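The Long Wait for a Stolen Bike

Bayu Hartono had locked his bicycle to the rail outside the Jollmont library, as he did most mornings. When he came back for it in the afternoon, the lock was on the ground in two pieces.

He reported the theft that evening through the police department's website. The form took him 20 minutes, most of it spent looking for the serial number. He got an automatic reply with a case number ending in 1631 and heard nothing more until November.

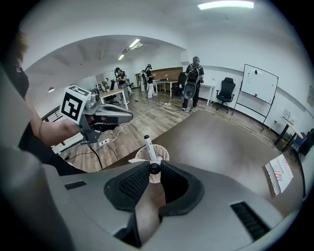
Hartono's experience is a common one in Jollmont. The department logged 1098 bicycle thefts last year, and 102 of the bikes went back to their owners. Arrests were fewer still. Most cases are closed within a month with no suspect named.

Officers say the trouble starts with identification. A patrol may stop a rider on a bike that looks stolen, but without a serial number on file there is little they can do. The rider says he bought it from a friend, and he is sent on his way. The property room on Halim Street holds dozens of bikes that were almost certainly stolen and can't be matched to a report.

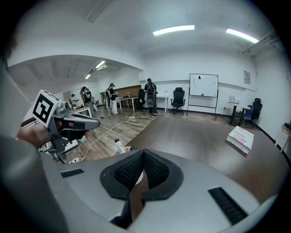 Registration was supposed to fix this. The city signed up with a service called Trultness three years ago, and residents can enter a serial number and a photo for free. Take-up has been slow. Many owners hear of it for the first time when they file a theft report, and by then the bike is gone.

Some of the stolen bikes never leave town. They turn up in online listings within days, often with new tires or a coat of spray paint. Others are stripped, and the frames are dumped along the Grukby canal path, where park crews collect them.

Police advise against meeting a seller alone to get a bike back. They ask owners to save the listing, take screenshots and call the detective desk – though several owners said their calls went unanswered for days.
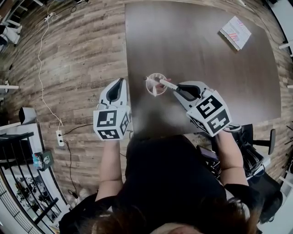 Hartono's bike was found during a search of a storage unit, along with 7 others. He had written the serial number on the receipt, and the receipt was in a kitchen drawer. The wheels were missing and so was the saddle, but the frame was his. He paid for the repairs himself.

A man was charged with possession of stolen property in the case. He has pleaded not guilty, and the court has not set a trial date.

Hartono still rides to the library. He uses two locks now and brings the bike inside when the staff allow it.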